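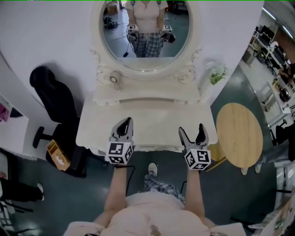
Munro

The Stidow Line: A Town and Its Shell Plant
Documentary, DVD and streaming, with classroom guide
Distributed by Zestden

I buy documentaries for a small catalog aimed at high schools, community colleges and public libraries, and most of what gets sent to me about the home front is the same film with a different town in it. Old newsreel, slow piano, a granddaughter holding a lunch pail. I expected The Stidow Line to be one more. For the first ten minutes it is.

Then it gets to the layoffs, and it gets better. The shell plant at Stidow employed 844 people at its peak, a good share of them women and a good share of them newly arrived from farm work. When the contracts stopped, most were out within a month. The film stays with that month and what came after: the housing that had been promised as permanent, the union local that split over who should be kept on, the bus route that was cut in May and never put back. There are plant records on screen and they are left up long enough to read, which I wish were more common.

Does it "change everything we thought we knew" about wartime industry, as the sleeve claims? No. Anyone who has taught this period will know the general outline. What you are paying for is one well-documented case.

What comes with it

The feature on DVD, or as a stream through the Wendov player
A short cut of 19 minutes for a single class period
A classroom guide, 228 pages, as a printed book or PDF
Transcript of the full film
Captions in English and Spanish

The short cut

Start with this if you teach in 50-minute blocks. It drops the opening newsreel material completely and loses very little by it. The one real gap is the section on the housing court case, where the short cut jumps from the first hearing to the final ruling and leaves students to guess at the middle. Read them pages 90 to 94 of the guide if you want that filled in.

The guide

I am suspicious of guides this long. Usually the page count is padding, and some of it is padding here too. The discussion questions at the end of each chapter could be cut in half ("How would you feel if you worked at the plant?" turns up in four different wordings). The vocabulary lists are too easy for eleventh grade and too hard for eighth.

The source section is another matter. It reprints pay sheets, shift notices, letters to the company newspaper and two complete sets of minutes from union meetings. They are reproduced at a decent size, with typed versions on the facing page for the ones in bad handwriting. I would have bought that section alone, and I have asked Zestden more than once to sell it that way. They haven't said yes.

What I don't believe

Zestden says the film is "suitable for grades 6 and up." I would say 10 and up. Nothing in it is graphic, but the layoff chapters assume you know what a seniority list is, and a sixth grader does not.

They also say the interviews were "recently discovered." They had been sitting in a county library, cataloged, for anyone to hear. The filmmakers deserve credit for using them well. I don't think "discovered" is the word.

And the narration tells us twice that the town "never recovered." The film's own closing chapter shows a new school and a fairly busy main street. Ask your students about that – it makes a better discussion than most of the printed questions.

Format notes

The DVD is region-free and plays on everything I have tried it with. Picture quality depends on the source, and the plant's own footage is soft. The Wendov stream is sharper in the new interviews, but the player needs a login for each classroom, and the chapter menu doesn't show up on older tablets. If your building's internet is unreliable, get the disc.

Licenses

Home use: disc only, no guide, no public showing.
Classroom: disc or stream, plus the PDF guide, for one school building.
Public performance: covers free showings for audiences up to about 700. Larger or ticketed events need written permission from Zestden, so leave plenty of time.

The home version is the one I would skip. Without the guide you lose the documents, and the documents are the strongest part of the package.

Returns

Sealed discs can be returned within a month. Printed guides can be returned if unmarked. Stream licenses can't be refunded once the login has been used, so watch the preview clip on the Wendov page first. It is taken from the opening ten minutes, unfortunately.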